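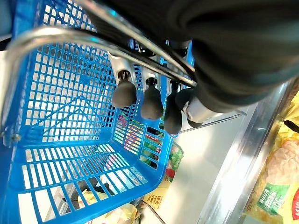

From: Fanni Dudás
To: teleop-users list
Subject: Re: Two-handed demos, when to close the basket hand

Ernő,

Sorry for the slow reply. We spent most of August on the same thing for the Skarkisia work, picking snacks and drinks off a shelf into a shopping basket, so I can answer most of this.

On August 4 or so of your notes, Ernő Lengyel wrote:

> We are recording two-handed demos by remote control. One hand
> holds the basket, the other picks. Our operators keep letting the
> basket hand drift while they concentrate on the pick, and the
> policy has learned the drift. Do you lock the idle arm? Also, do
> you let people regrasp, or do you throw those runs out? We have
> 200 runs so far and I don't want to redo all of them.
>
> Ernő

We don't lock it. We tried for one session and the runs looked stiff, and the basket was never where the next item needed it. What we do now is have the operator take the handle first, settle, and wait for a count of 3 before the picking hand leaves its start pose. Drift went down a lot once that pause was in the instructions. Vija Zariņš wrote them up on one page and I can send it to you.

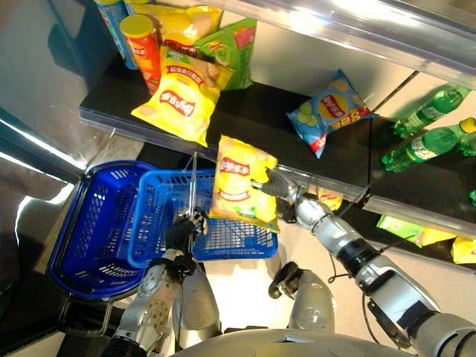

For chip bags, tell your operators to pinch a top corner and lift slowly. Grabbing the middle of the bag works for a person because you can feel it give. Through the glove you can't, and people squeeze too hard. Once the bag is over the basket they should stop the arm, look, and then lower. Boglárka skips the stop and her runs are fine, but new people should do it.

Bottles took us longer. A bottle on its side needs the fingers to come down across the body, and the operator can't judge that height well from the head view. We put the wrist view on a second monitor and asked them to switch their eyes to it for the last part of the approach.

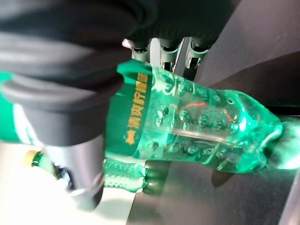
Wrist view, fingers across the label of a bottle lying on its side.

On regrasps: keep them, but tag them. If the operator misses, opens the hand and tries again without moving the basket, that is useful. If the item gets knocked off the shelf, stop the recording and reset. Genivaldo Vieira has a small script that splits a run at each hand opening, so you may be able to save a good part of your 200. It reads the Flamisau log format. I don't know if it reads yours.

One thing you didn't ask. Record the second item in the same run as the first. Our early runs were all one item into an empty basket, and the policy got confused as soon as there was something in there already. We now do a bag and then a bottle in one take, and swap the order every few runs.

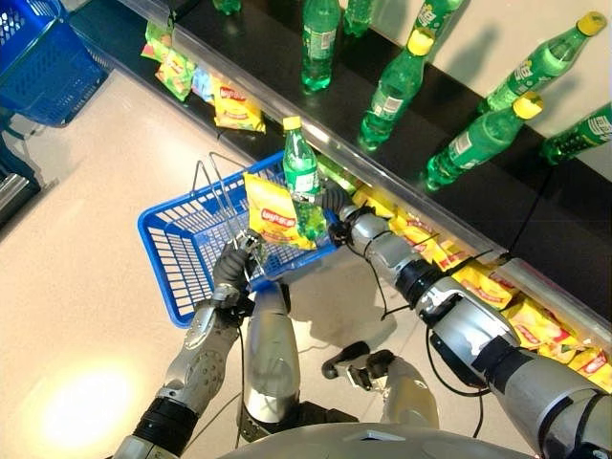
Green bottle going in next to the chips, left hand on the handle.

We stopped at 4,000 runs, counting the tagged ones. The early batch with the locked arm is not in that number.

If you want to compare, send me a few of your drift runs and I'll have Vija look at them next to ours. The Sustley server is fine for uploads, put them in the folder called incoming.

Fanni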